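二月,晚上十一点多

又是十一点多才坐下来。头发没干,不管了,先写,不然明天又全忘。

今天总算把外婆那边的房子退了押金。房东扣了900,说墙上有钉子眼,厨房那块油渍擦不掉。懒得吵。妈在电话里倒是吵了二十分钟,跟我吵,又不是我扣的。剩下2,870到账,妈说先放我这里,以后给外婆买轮椅垫子、尿垫之类的用。行。

早上那趟车没赶上,17路在眼皮底下开走,司机明明看见我了。后来一路小跑去地铁,围巾掉了一次,捡起来全是泥。到公司九点四十,Sze-wing Siu已经把Birkett那份合同打出来放我桌上了,还贴了张黄纸条,“第六页你再看看”。看了,第六页金额那一行多一个零。要是就这么发出去……不敢想。中午请她喝了冻柠茶,她说大冷天谁喝冻的,然后一口气喝完。

下午开会,两个小时,说的还是上礼拜那些。Skolport那边要改交货期,改了三次,现在又要改回第一次的日期。我在本子上画了一整页的小房子。经理问我有没有意见,我说没有。其实有,不过说出来又得多开半个小时。

五点半溜了,去养老院看外婆。

外婆今天精神好,认得我。上次去她叫我阿玲,阿玲是小姨的名子。今天一进门就叫对了,还问我吃了没有,我说吃了,她说骗人,脸都青了。从枕头底下摸出两块饼干给我,用纸巾包着的,不知道放了多久,软的。我吃了。她看着我吃完才放心。

隔壁床的阿婆换人了。没敢问。

护士说外婆这几天夜里老醒,醒了就要下床,说要去收衣服。以前天台上那根晾衣竿,下雨她永远第一个冲上去,一边收一边骂全楼的人都是聋子。我跟护士讲,她再说收衣服,你就说已经收好了,叠在柜子里。护士说这个办法好,记下来了。希望夜班的也看得到那张纸。

剪了指甲,左手的剪完她就不耐烦了,右手下次再说。

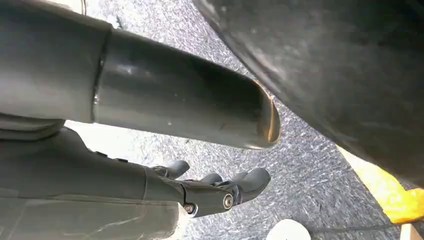
出来的时候下雨,没带伞。在门口站了一会儿,给哥发消息,问他这个月能不能来一趟。回了个“看看”。看看是什么意思,看了三个月了。算了,不想为这个生气,生气也是我自己睡不着。

回家路上在街口那家买了半只烧鸭,关门前打折,老板多塞了一盒酸梅酱。站在厨房里吃的,没开电视,没开音乐,光听楼上小孩拍球。咚咚咚。平时烦得要死,今天觉得还行,起码有点声音。

对了,外婆那个樟木箱还在我这边,堵着走廊,每天晚上去厕所都要踢一脚。小脚趾已经紫了。妈要我扔掉,哥说拿去卖,网上有人出800,问了一句就没下文了。我翻了翻,里面是毛线、旧挂历、一只Millico的饼干罐,罐子里全是钮扣,还有一本存折,早就注销了的。最底下压着我小学的成绩单,数学那一栏被她用蓝色圆珠笔圈起来。也不写字,就圈着。

我想先不扔。走廊窄就窄吧。箱子竖起来放也许能塞进衣柜旁边,周末量一下尺寸,卷尺不知道放哪了,上次好像是借给楼下的。

还有什么。冰箱里的豆腐过期了,扔。洗衣粉没了。Birnov的保养单又寄来一张,前一张还没看呢,一起压在电话底下。电费要在月底前教。牙医改期,改到什么时候忘了,得翻短信。

明天要早起,合同重新打,第六页看三遍。买洗衣粉。给外婆带软一点的饼干,换掉枕头底下那些,得趁她不注意的时候换,让她看见要骂人的。

头发还是湿的,去吹一下,睡了。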